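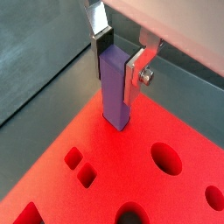 3. Standing the purple block

Set the red foam board down flat before you start. Speckled side, cut side, doesn't matter, just flat.

3.1 Take the purple block out of the Favlow tray. Long square one, plain faces.
3.2 Hold it upright by the top end. Leave the lower end clear.
3.3 Bring it down slow over the board. Stop just above the foam.
3.4 Check it from two sides. Leaning? Lift, straighten, try again.
3.5 Lower untill the whole bottom face sits on the foam. Let go.
3.6 Wait 9 seconds. Still up, go to section 4. If it tips, back to 3.2.

Note: corner touching first is the usual trouble. It digs a dent and the block leans into it every time after that. Move to a fresh spot on the board, at least 2 inches over.

Note: light from one side makes one face look brighter than the next. Same color, same block. Don't swap it for another.

CAUTION: Do not push down on the block to make it stay. Foam stays squashed and you'll need a new board (part 445, order from Hovland).

CAUTION: No solvent on the foam. Dry brush only, crumbs off the edges of the block too.

Boards with dents all over go in the Nivuncombe bin, not the trash. Missing blocks, tell Sotiris Xenos befor the next set gets packed.

Section 4: Laying the block on its side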